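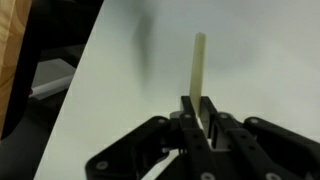 December 19, 2023

I gave up my car in April and I've been meaning to write about the bus ever since. The 79, to be exact, which goes from the bottom of my road in Candlow all the way out to the garden centre at Jorkus, and takes its sweet time doing it.

I'd driven for years and thought I knew the area pretty well. Well, I didn't! From the top deck you can see over everybody's hedges, for a start. There's a house past the church with a full-size rowing boat in the back garden, miles from any water, and I must have driven past it every morning without a clue.

The first few weeks were a bit grim, I'll admit. I missed it twice by seconds (the driver definitely saw me running), and once I got on going the wrong way and ended up at the depot, feeling very silly. After that I got into the swing of it. I leave the house at the same time, sit on the left if there's a seat, and read my book until we get to the roundabout, where it's too bumpy for reading.
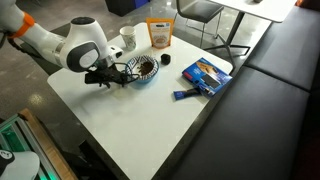 Money-wise it's been better than I hoped. My pass costs less than I was spending on petrol, never mind the insurance and the dreaded MOT, and by the end of summer I'd put more than £100 aside. I spent most of it on a proper waterproof coat from Postma, because the shelter at my stop has had no roof since the spring gales. Lovely coat, deep pockets, a hood that stays up.

What I do miss is going out in the evening. The last one back is at 11, so if I'm at the Hidden (best chips in town, if you've never been) I have to start looking for my scarf just as everyone else is ordering another round. Sundays are worse, with only 4 buses all day and one of those no use to anybody who likes a lie-in.

Still, I don't think I'd go back. I've got through a whole shelf of library books and I know which stops have the good cats. They're changing the timetable in the new year, so I'll let you know whether I'm still this cheerful once the early one's been moved.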